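Inga Wood Wax, large tin, 485 g

From the Ametti workshop
In stock, ships from Covholm

I've been selling Inga longer than anything else in the shop and I still get a bit giddy when a new batch comes in. It's a soft paste wax for bare or oiled wood – tabletops, chairs, toy boxes, drawer runners, picture frames, the handle of your favorite garden fork. It goes on with an old T-shirt and it smells like honey and a tiny bit like oranges, and my hands are always nicer after I've used it (not a promise, I'm a shopkeeper, please wear gloves if your skin is fussy).

I started using it on my own kitchen table, a pine thing that had been scrubbed so often it felt like a cat's tongue. I'd tried an oil first and got impatient with how long it took to dry, and then a spray polish that made everything slippery and did nothing for the wood. Inga was the first one that made me want to keep going and do the chairs too. Then the bread bin. Then the banister, which took me a whole rainy afternoon and was completely worth it! 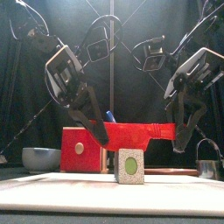

What's in the tin

Beeswax, carnauba wax, orange oil and a plant-based solvent that lets it spread. Ametti keep the exact proportions to themselves and I've stopped asking. There's no silicone and no coloring, so it dries clear. On pale wood you'll see a slight warming, a little like the color the wood goes when you wipe it with a damp cloth. On dark wood you mostly get depth.

The texture is softer than shoe polish and firmer than butter from the fridge. If your tin has been sitting in a cold garage it will be much harder than that, so bring it indoors overnight before you start. Please don't put it on the stove or in the microwave. I know somebody reading this is already thinking about it.

How I put it on

Clean the wood first and let it dry all the way. Crumbs and grit get dragged around under the cloth and you'll feel every one of them later. If the surface is rough, give it a light sanding along the grain with something fine and wipe off the dust.

Take a bit of wax on the cloth, less than you think, and rub it in small circles until it disappears. Then go over it once along the grain to even things out. I do edges and corners last, with whatever is left on the cloth, so wax doesn't build up in the creases. 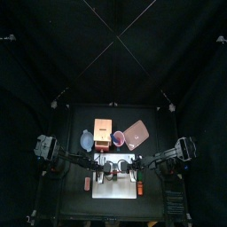
Leave it for 30 minutes, have a coffee, then buff with a clean dry cloth until it stops feeling tacky. You'll want two coats on anything that gets daily use. I leave the first overnight before I do the second, and if the weather's damp I give it longer. A shoe brush is lovely for carved bits and chair spindles, and it gets you a softer sheen than a cloth does.

If it goes streaky, you've used too much (I still do this when I'm in a rush). Put the tiniest dab of fresh wax on a cloth and rub it over the streaks, which softens the old stuff, and then buff again right away.

Where it works and where it doesn't

It's great on pine, oak, beech, birch, walnut and most other bare wood. It's also very good over an oil that has fully cured. On top of varnish or paint it will give you a bit of shine for a while, but it can't soak in, so you're paying for a nice smell more than anything. On chalky paint, test somewhere hidden first, as it can darken the color a lot.

Floors are a no from me. It makes them slick, and the tin is too small to do a floor anyway.

Sticky drawers are my favorite use, though. Pull the drawer right out, vacuum the runners, rub wax on every place where wood slides on wood and buff it hard. My old sewing chest used to need a hip and a swear word to close.
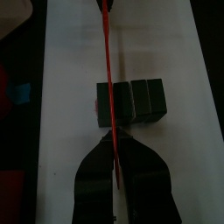
The other thing I'd say is that wax is a friendly finish but it's a light one. A hot mug will leave a mark, and so will a puddle of water that sits there all night. You can nearly always rub the mark out with a little more wax and some patience, and you never have to strip the whole table back to fix one ring. I like that about it. My table has had a fair few rings and you'd have a hard time finding them.

Redo it when the wood starts to look thirsty. For my table that means spring and again when the heating comes on. The chairs get done when I feel like it.

The tin and the Hirkov brush

This is the big tin with the screw lid. The small press-on lid version is gone and I don't miss it, I bent so many teaspoons getting into those. You can add the Hirkov buffing brush at checkout, which has a beech handle and horsehair bristles. You don't need it for flat surfaces, but I'd be sad without mine.

Orders in before noon go out the same day. I wrap the tins in paper, and in July and August the wax may arrive a bit soft. Let it sit upright somewhere cool and it will firm back up. If your tin is dented badly enough that the lid won't turn, write to me and I'll send another. 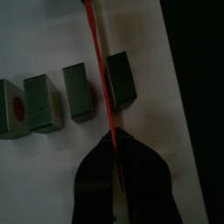
How should I get rid of the cloths afterward?

Lay them out flat outdoors, away from anything that can burn, and let them dry completely before they go in the trash. Don't leave them bunched up in a bucket or stuffed in a pocket. I use old cotton T-shirts cut into squares so I never feel bad about throwing one out.

Can I use it on a cutting board?

I wouldn't. Ametti make it for furniture, and a board is better off with a plain food-safe oil. I keep one in the shop under kitchen things, next to the dish brushes.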